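Item 508 — Folding transport and self-propelled wheelchair, large rear wheel, fabric sling

Supplied by Tovow to hospitals, care homes and private addresses. The 508 is the standard chair in the bedside range and replaces the earlier model 70, for which spare parts remain available until September.

## General

The 508 is a cross-brace folding wheelchair for indoor use and short outdoor trips on paved ground. It can be pushed by an attendant or driven by the user. The chair folds side to side after the seat fabric is lifted at its center. No tools are needed for folding or unfolding.

The tubing is steel. The seat and back are replaceable slings in a blue denim-weave fabric, ordered separately under the part numbers below. The back sling fastens with snaps and can be removed for washing at 70 °C. The seat sling is screwed to the side tubes and is wiped clean in place. Do not tumble dry either part. Dryer heat shrinks the weave and the back sling will no longer reach its snaps.

Armrests are padded, black, and fixed in height. Customers who need a side transfer over a removable armrest should order the Nilitz variant, described on its own page.

## Use beside a bed

The chair was laid out with bedside parking in mind. Parked parallel to the bed, it leaves both push handles within reach of an attendant standing at the foot end.
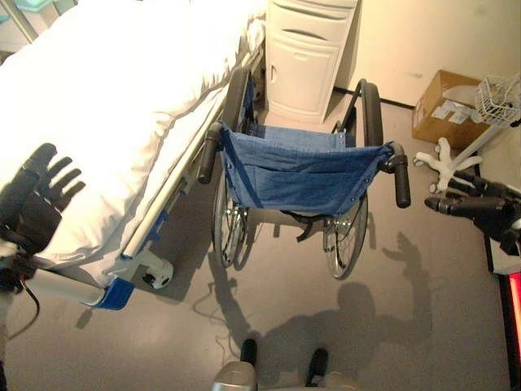
*Item 508 parked alongside a bed with side rail. Bed and bedside cabinet not included.*

Before a transfer, apply both parking brakes and check that the bed casters are locked. Swing the footrests clear. If the bed has a lowering side rail, lower it fully before the user sits up; a rail left halfway catches clothing and the chair's armrest. Bed height should be set so that the mattress is level with the seat or slightly above it for a transfer into the chair, and slightly below it for the return.

Corner bumpers on a bed will mark light paintwork on the chair if the two are pushed together repeatedly. The marks are cosmetic and come off with a damp cloth and a mild detergent.

## Specifications

| Property | Value |
|---|---|
| Frame | Steel tube, cross-brace |
| Height at armrest | 70 cm |
| Fabric | Denim weave, blue |
| Rear wheels | Spoked, gray tire, metal hand rim |
| Push handles | Black rubber grips, fixed |
| Armrests | Padded, fixed |
| Delivered | Assembled, folded |

Weight varies with the footrests fitted and is printed on the plate under the seat.

## Maintenance

Check the spokes and the hand rim fixings every 12 weeks. A loose spoke can be tightened with a standard spoke key. Two or more loose spokes in one wheel mean that the wheel should go back to the workshop in Grerthorpe for truing.

Grips that turn on the tube must be replaced. Do not glue them — adhesive makes the next replacement difficult and does not hold under load. Snaps on the back sling should close with a firm click along the whole row. A sling with a missing snap is withdrawn from use.

## Parts

- 508-12: back sling with snaps
- 508-70: seat sling with screws
- 508-81: push handle grips, pair

The Durán seat cushion fits the 508 without modification. It raises the sitting surface, so the footrests have to be reset when it is added or taken away.

## Orders and service

Orders of single chairs and parts: Nélida Tapia, Tovow sales desk. Fleet orders, wheel truing and sling exchange: Vlasta Sokol, Grerthorpe workshop. Quote the serial number on the plate in all correspondence.

Page revised January 4, 2026.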